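Planeck opens orders for its Sinder tabletop arm kit

ORKOW, August 5, 2024 – If you have ever walked past the big front window of the Planeck workshop and wondered what the people at the benches were up to, there is finally an answer you can order and take home in a box. The company started taking orders this morning for Sinder, a small robotic arm with a two-fingered gripper that is meant to live on an ordinary table and pick up ordinary things.

The kit costs $675 and comes in parts, with the joints already wired and tested at the workshop. Planeck says a patient beginner should have it standing up in an afternoon, and anyone who has put together a bookcase without losing their temper will probably do fine (the screws come in labeled bags, which we were very glad to hear). A ready-built version will follow in December, though the price for that one hasn't been settled yet.

Sinder grew out of a class that Planeck has been running with the Snorradóttir school, where students wanted an arm they could take apart over and over again without anyone getting nervous. Four early versions went through the classroom before the company was happy with the wrist, and the students had plenty to say about every one of them! The one going on sale has a bulkier wrist than the first, with flat faces where owners can fasten their own brackets, markers or small add-ons.

Most of the demonstrations at the workshop involve things you would find in any kitchen. Mugs are a great favorite, partly for the handle and partly because everybody who comes in seems to have an opinion on how a mug should be picked up. The gripper's long, angled fingers can come at one from the rim or from the side, and the lessons that ship with the kit spend a good while on the difference.

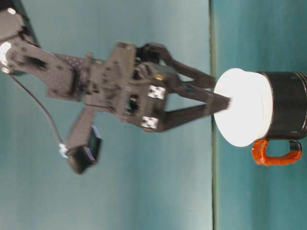 There are three lessons to begin with, all written for people who have never programmed anything before, and the first one gets the arm moving before lunch if you start after breakfast. More are promised over the fall, and they will be free to anyone who has bought a kit. Planeck has also put together a printed parts list with prices, so that a worn finger or a tired cable can be replaced on its own and the rest of the arm kept going.

A waiting list that opened in the spring had reached 3583 names by the weekend, and those folks will get their kits first, in the order they signed up. New orders placed this week should go out once that list has been served. Local buyers can save the shipping by picking theirs up at the workshop counter, where the staff will gladly open the box with you and check that everything is in it.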